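Policy keeps splitting one stack into five. Segmentation or action chunking?

tanoli_f
OK so I've been stuck on this for most of December and I'd love some fresh eyes. We're training a two-arm policy to tidy retail shelves, stationery mostly, from head-camera video of people doing the job plus hand tracking. Perception runs first and gives us "groups" (a stack, a row, a loose pile), then the planner picks a group and the policy squares it up.

On big boxes it's great! On thin stuff it falls apart. The group head sees a bundle of skinny sleeves as separate objects, the planner gets five targets where there's one, and the left arm starts chasing a single sleeve while the right arm is still holding the bundle.

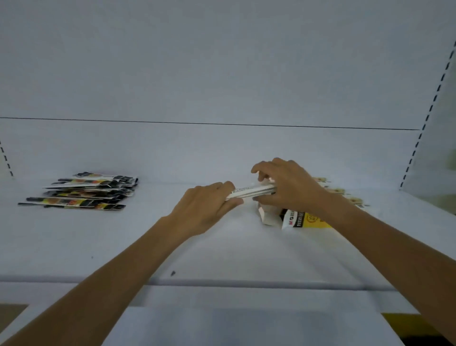
I've got 371 clips with thin packets in them and I split them 80/20 for train and val, so it isn't like the model has never met one. Val loss looks fine too, which makes it worse. Config is stock Potus for the groups, Lenz for the planner, chunk length 20.

melati_p
What are you using as the group label? If it came from an instance mask and then got merged by distance, you're going to get exactly this. White sleeves on a white shelf, the mask edges are mush.

tanoli_f
Yeah, merged by distance. I know, I know. It was quick.

sosinab
I'd leave perception alone for now and look at the hands. In your clips the person has already decided what the group is: one hand holds the near side flat, the other takes the far end, and whatever is between them is the unit. You have the hand tracks, so use them as a weak label! We did that on Risley and the splitting mostly went away. Took me a weekend, and most of that was fighting the file loader.

melati_p
Disagree a little. Hand tracks are fine for training but you don't have them at run time before the arms get there. The model still has to guess the group from a shelf with no hands over it. You'd be teaching it to peek.

sosinab
Not if you copy the label back to the frames before contact. Same group, earlier frame, hands out of the way. That's the whole trick.

melati_p
OK, that I'd buy. As long as the head isn't moving much in between, or you register the frames first.

anisa_setiawan
Jumping in from the planning side. Even with perfect groups I think your chunk is too short. Squaring up is a two-sided squeeze, and if the left arm replans before the right one settles you get a shove instead. Look at the pen boxes in your set.

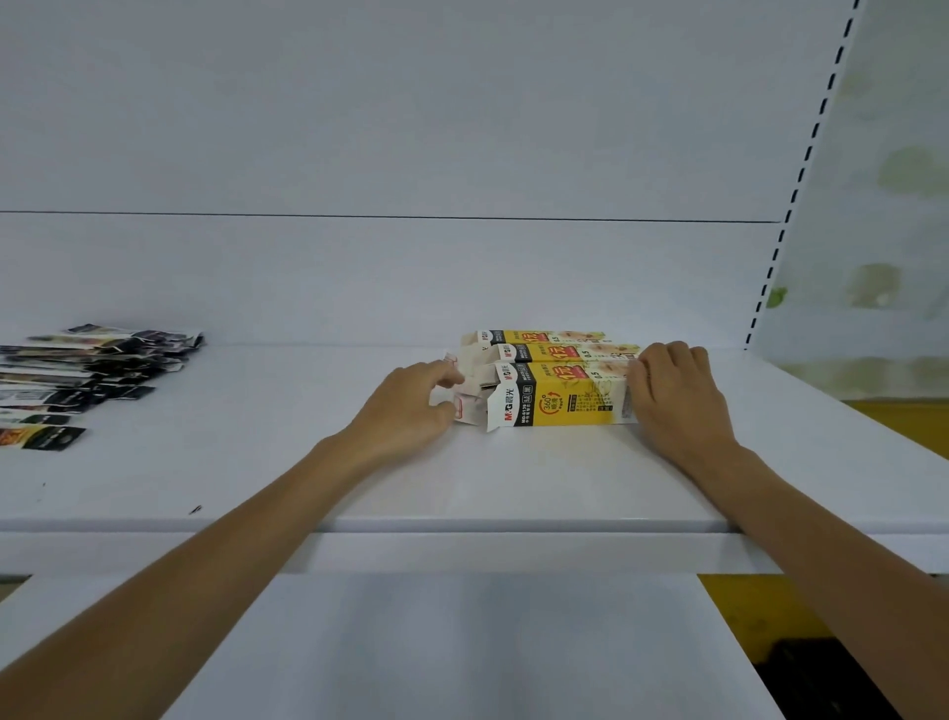
Pen boxes, both hands in. Left on the torn end, right on the other end.

If I were labeling this one I'd call it a single skill with a single target, and I wouldn't let the planner touch it until both hands let go. Try 400 and see what breaks.

tanoli_f
400?? At our rate that's forever. What if somebody bumps the shelf?

anisa_setiawan
Then you abort on force. You do have a force abort, right?

tanoli_f
...there's a flag for it.

anisa_sutanto
(Other Anisa, hi.) I'm with Melati on the masks and against my namesake on chunk length, sorry! A long open-loop chunk on a crumpled box end is asking for trouble, because the cardboard gives and your contact point moves. We kept chunks short in Cetiria and locked the target instead. The planner can replan motion all it wants but it can't switch groups until release. Two lines of code, more or less.

anisa_setiawan
Target lock is fair. I still want both arms on the same clock.

anisa_sutanto
Sure, no argument there.

tanoli_f
OK so the plan is target lock first since it's cheap, then Sosina's copy-back labels on the thin clips, chunk stays at 20 for now. Sosina, would you mind posting the loader fix? I have a feeling I'm about to need it.

sosinab
Will dig it up tonight. It's ugly.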